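# House rules for handling crockery

I've been putting off writing up our handling rules because they live on a sheet of A4 taped to the side of the control cabinet, and everyone who needs them walks past it. But Renji Honda has asked me twice for a copy, and the sheet has had so many bits crossed out that I'd be embarrassed to photograph it. So I typed it up on Tuesday and have added some notes.

Some background for anyone who doesn't know the job. We run table-clearing trials: an arm picks plates, bowls and cups off a table and puts them in a tub. The project is called Grilow, for reasons that go back to before I joined. The arm runs software from Gourlay and the fingers are our own shape. The formal safety side (risk assessment, guarding, speed limits, the emergency stop) is covered by documents I didn't write and won't repeat. What follows is good practice on top of that, mostly learned from broken plates.

## Before a run

Look at every item before it goes on the table. Run a thumb round the rim. A chipped plate goes in the bin with the lid, not back on the shelf, however small the chip.

Write down the item numbers. We had 376 picks from the spring that couldn't be matched to the plates used, and all of them had to be left out of the grip comparison. The numbers are in the register, and the register is the only list that counts. Please don't start a second one on your phone.

Wipe the fingers with a dry cloth. If you've used the spray, wait until they're fully dry. Look at the tips while you're there. Marks on the body of a finger are fine and can be ignored. A mark on the part that touches the plate means the finger comes off and gets checked.

Put the tub where the program expects it and push it against the stops. I've seen people line it up by eye and be out by the width of a finger, and that is enough to catch a rim on the way in.

## Gripping plates

Plates get held on edge. We argued over this for a long time. A flat grip on the rim looks gentler, but the weight of the plate twists it in the fingers as soon as the arm moves, and with a glossy glaze there isn't much to stop it. Held upright with a finger on each face, a plate has far less chance to turn.

The rule as written is: one finger on the front, one on the back, both in contact before the lift. If either finger is only touching the rim, open and try again. The program allows 4 attempts at the same item and then stops and waits for a person. Don't raise that number. If it can't be picked in four, something is wrong with the position, and the fifth go is the one that flicks it off the table.
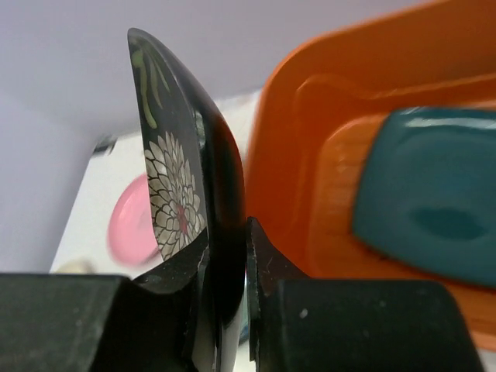

*Flower plate held on edge between the two fingers, with a teal one in the orange tub.*

Patterned plates are in the set on purpose. Plain ones are easier for the camera, and for a while we were using so many of them that our figures looked better than they should have. Etine, who sell us the printed ones, do a dark glossy range which has been the hardest to get right, as the shine moves about when the plate tilts. The rule now is that every session includes at least one dark plate and at least one with a print. If you have to leave them out, say so in the log.

## Moving and placing

Lift straight up first, then across. No cutting the corner, even when the table looks clear. Cups have handles and handles stick out.

Slow down over the tub wall. The setting is in the shared file and is deliberately dull to watch. Anyone wanting a faster demo for visitors can use the melamine set from Jallico, which lives in the lower cupboard and doesn't mind.

Release only when the plate has touched the bottom or the item beneath it. Dropping the last bit is quicker and it's how we lost most of the first batch. The chips were so small that people kept putting the plates back into use – hence the thumb round the rim.

Don't fill a tub above the ridge inside the wall. Empty it and start again.

## When something breaks

Press the stop, then leave everything where it is until you've saved the recording. After that, gloves, dustpan, and the hand vacuum for the fingers. Check the table under a torch held low, which shows up slivers that the room lights don't.

Log it the same day. Item number, what the arm was doing, where the pieces ended up. "Plate broke" isn't an entry.

A whole tub of items comes out of use if anything shatters inside it, and each one gets the thumb check again before it goes back.

## Things I'm still not sure about

The retirement limit. At present an item comes out after 800 picks whether it looks worn or not. One bowl got to 1087 before anyone noticed and it seemed fine, so the limit may be too cautious. It may also be one tough bowl. I've left the number alone for now and put the bowl on my desk, where it holds cable ties.

Wet plates. We don't do them yet. The project will need to at some point, and I'd like the rules written before the first one goes on the table.

Renji thinks the pre-run checks should be a form with tick boxes. I'd go along with that if it stays on one side of paper. If you work with the rig and want something changed, write it on the sheet by the cabinet in pen and put your initials next to it.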